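Technical reviewers wanted for a book on the Plernby language

Drokiven is looking for 12 working programmers to read and pick apart a draft book on Plernby, the small typed scripting language we have been using for our own build tools. The reading period starts in February and runs for 10 weeks.

You may well ask whether the world needs another programming language, or another book about one. We asked the same thing. Plernby's website says it is "simple to learn and fast everywhere." Our experience is that it is fairly simple to learn and fast in some places. The draft says so, and we would like people who can check whether we got it right.

We would rather hear from doubters than fans. If you write Python, Go or JavaScript for a living and suspect you could do without Plernby, please apply. If you already run the Bayram package manager in production, we'd like to know how you got it to behave.
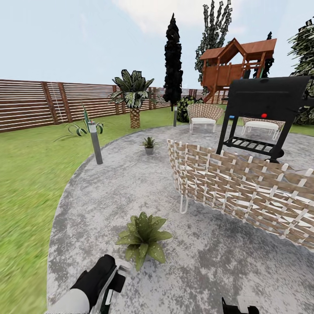
The manuscript runs to about 1000 pages, which is too long, and part of your job is to tell us what to cut. Each reviewer takes three chapters, types in and runs every code listing, and sends written notes. "Looks good to me" does not count as a note. The chapter on error handling has been rewritten twice and is still weak. The one on concurrency makes claims about memory use that I don't fully believe, and I wrote it.

What you get: a flat fee of $910, paid when your notes arrive, and your name in the front of the book if you want it there. There are no shares, badges or "exposure."

What you need: two years or more of paid programming work, a machine that can run the Gorstead compiler (Linux or Mac – the Windows build is not ready, whatever the download page claims), and four free hours a week.

To apply, send a short note on a language feature you were once sold on and later stopped using, and why. Please leave out the résumé. Applications close 03/12/2021.

Mared Bowen
Editor, Drokiven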